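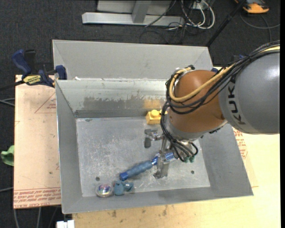

Bin cell, picking station. Arm with mixed items in the metal bin.

Bin Picking Cell: Equipment Planning Gallery

Sombridge automation group, planning notes for the second cell. Page maintained by Clodagh Moynihan. Last edited in May.

The page supports the purchase request for a second bin picking cell at the Pundside building. It is meant for the people who sign the request and for the people who will have to live with what gets ordered. The notes are grouped by budget line, in the order the lines appear on the request form. Prices are kept in the request itself and are not repeated on this page.

Arm
The existing cell runs a KUKA arm and the second cell is planned around the same make. The main argument is spares and training. Cillian Ó Ceallaigh priced two other makes and both came in lower on the arm alone, but the difference closed once a second teach pendant, a second set of spare parts and a separate training course were added. A used arm remains an option if the controller is a supported version. Ask for the operating hours in writing before any deposit is paid.

Gripper
Budget for the gripper and for one full set of spare fingers. The fingers work close to the bin floor and should be treated as wear parts. Finger length needs to be settled before the bin is ordered, as the two dimensions depend on each other. Muireann Gilmartin holds the drawings. Lead time on machined fingers from Owino was 22 working days at the last quote, longer if the steel has to be bought in.

Cables and hose
The external dress pack is easy to service and takes up room. On the first request it was entered under "miscellaneous" and ran over. It now has its own line, covering cable, air hose, connectors and strain relief. Allow enough slack for full wrist rotation, then check clearance to the bin walls with the wrist at its lowest pick position. Clearance in the CAD model does not count, because the model has no cables in it.

Bin
Sheet metal with sloped sides. The slope brings items toward the floor area and gives the wrist more room near the walls. Two points for the new order:
Bare metal reflects. Quote a matte coating as a separate item so that it can be accepted or dropped without reissuing the order.
Scratches on the floor are acceptable. Dents are not, since the floor height is used as a reference in the pick program.

Bin mounting
Bar clamps are adequate for development and will not be accepted at handover. The request includes a bolted base plate with locating pins. Ultan Ó Conaill estimates around 30 hours of shop time for plate, pins and fitting. This is internal labor and goes on the labor sheet, not on the equipment sheet.

Test items
A standing set of mixed objects is needed for acceptance: long and short, rigid and soft, opaque and clear. Clear and shiny items must be included from the start. A vendor demonstration that uses only matte boxes tells us very little. The proposed set has 59 items and is bought in duplicate, with the second set kept sealed for retest. The cost is small but it needs a line, otherwise it comes out of someone's desk drawer.

Work surface and floor
A wooden top is fine for trials. For the production cell we have specified a steel frame with leveling feet, anchored to concrete. The Pundside floor has not been surveyed. Teresa Ó Dálaigh has asked facilities for a load figure and the frame order stays on hold until it arrives.

Cable routing off the arm
Floor-level cabling is to be run in covered trays from the first day of installation. Cevodham quoted trays, covers and labeling as one package, and the quote is valid through the end of the quarter. Power and signal runs are to be kept in separate trays.

Not included in this request
Guarding and the safety scanner are on a separate form, with their own approver. Vision hardware is also separate – the camera choice depends on the coating decision above and should not be fixed before it.

Open items
Finger length (Muireann)
Floor load figure (Teresa)
Used arm, controller version (Cillian)
Coating, yes or no (Clodagh)

Corrections to Clodagh before the Tuesday review. Changes after that go into the next revision.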